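3. Household Survey on Garment Care and Wear Life

3.1 Background and purpose of the survey
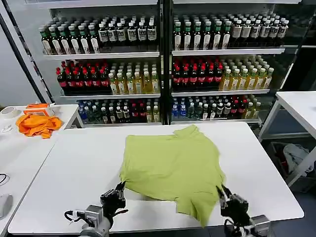
The length of time that a cotton knit garment stays in use depends on the fabric itself, but also on what people do with it at home. Laboratory tests usually repeat one washing program many times and measure shrinkage, color change and pilling after a fixed number of cycles. Such tests are useful for comparing fabrics. They say less about real use, where one shirt is washed after each wearing and another is worn three times, left on a chair and then washed together with towels.

In the previous section we reviewed the laboratory results for single jersey. In this section we present the household survey, which was made in order to see which habits appear together with early discarding. We limited the survey to T-shirts. Almost every household owns several of them, they are washed often, and the respondents could remember with good confidence when they bought them.

Figure 1. Light green T-shirt lying crumpled on a white table.

The survey was prepared by Ecaterina Lazăr and tested first in the town of Demgate, where the textile laboratory is located. The first version of the questionnaire asked people to estimate the age of all shirts in their wardrobe. This was too difficult, and many respondents gave the same age for everything. In the final version each household selected only four shirts and answered the questions for each of these separately. One of the four had to be the oldest shirt still in use, and one had to be the most recent that was thrown away, given away or turned into cleaning cloth.

3.2 Sample and procedure

We sent the questionnaire to 1089 households and received 949 complete answers. The response was higher than we expected, and we believe this is explained by the form of delivery: the questionnaire was handed over in person in laundry shops and collected one week later at the same place. A disadvantage of this method is that households which never use a laundry shop are represented weakly. Two of the shops belong to the Işık chain and offer mainly washing by weight, so their customers may wash larger loads than the general population.

From the households that answered, we chose 360 for a second step. They kept a washing diary from the start of December until the end of the following month. In the diary they noted the date of each wash, the temperature, the spin speed if it was known, the method of drying and the way of storing. Petrică Munteanu and Relu Zamfir entered the diaries into the database independently, and differences between the two entries were resolved by going back to the paper.

The diary period was in winter, and this must be remembered when reading the results on drying. In summer many more shirts would be dried outside, in direct sun, and fading would probably have a larger role.

3.3 Variables

Wear life was defined as the time from first wearing until the owner stopped wearing the shirt outside the home. We are aware that a shirt often continues after this moment as sleepwear or for painting and garden work. Several respondents wrote comments on this point, and one of them complained that we treat a shirt as finished when for her "it only becomes comfortable at that time." We kept the definition because the date of this change was remembered better than the date of final disposal.

Reason for discarding was recorded with seven categories: hole, seam failure, twisting of the side seams, loss of shape at the collar, fading, stain, and no longer liked or does not fit. The respondent could mark more than one, but had to underline the main one.

Care habits were grouped in three blocks. The washing block contains temperature, load size, sorting by color and turning the garment inside out. The drying block contains line, rack, tumble dryer and radiator. The storage block contains folding, hanging and what we called open storage, which means that shirts are kept in a pile or basket without folding. This last category was missing in the test version. It was added after Aroha Bright noticed that many people in the test had written it by hand in the margin.

3.4 Results

Washing temperature had a weaker relation with wear life than we had assumed. Households that washed at a high temperature did report more fading, especially for dark shirts, but they did not discard shirts clearly earlier. Load size showed a stronger relation. In households where the drum was usually filled completely, small holes near the lower hem were marked more often as the main reason. Similar holes are known from the literature and are usually connected with friction against zippers and buttons. Our data cannot separate the effect of the full drum from the effect of mixed loads, as these two habits were found mostly in the same homes.

For drying, the use of a tumble dryer was related to shrinkage in length and to thinner fabric at the shoulders. Drying on a radiator was less common, but these shirts were described often as stiff, and the collar was reported as wavy. Line drying by the hem gave the lowest number of complaints on the collar. Line drying by the shoulders produced small peg marks, which some respondents listed as damage, although they disappear after the next wash.

Storage was the block where we expected almost no effect. Hanging was related to a longer body and a wider collar, mainly in heavier shirts and in shirts with some elastane. Folding and open storage did not differ in physical damage. They did differ in the category "no longer liked." Shirts kept in open storage were worn less evenly: the same few shirts on top were used again and again, and those at the bottom were discarded with very little wear. This effect is a matter of behavior and not of fiber, but it shortens the use of a garment in the same way as a hole does.

Pale colors deserve a separate remark. Pale green, pale yellow and cream shirts were discarded for stains more often than white ones. Respondents explained that white shirts can be treated with bleach, while a pale color cannot be treated without a visible change. Deodorant marks under the arms were the stain mentioned most.

3.5 Limits of the survey

All wear life values are based on memory, and older shirts are remembered less exactly. The diary corrects this only for the washing frequency. We also did not inspect the fabric of the shirts, except for a small group that was brought to the laboratory voluntarily. Fiber content was copied from the label, and where the label had been cut out we accepted the answer of the owner. Santosh Pal compared the weight class given by respondents with the measured weight in this small group and found that people tend to call a shirt heavy when it is stiff – a thin shirt dried on a radiator was twice placed in the heavy class.

The detergent was recorded by brand and not by dose. In the next survey we plan to ask for the measuring cup or spoon that is used at home, as several diaries mention large differences between members of the same family. The selection of fabrics for the laboratory part, with the Pomumo and Temix yarns, is described in Section 4.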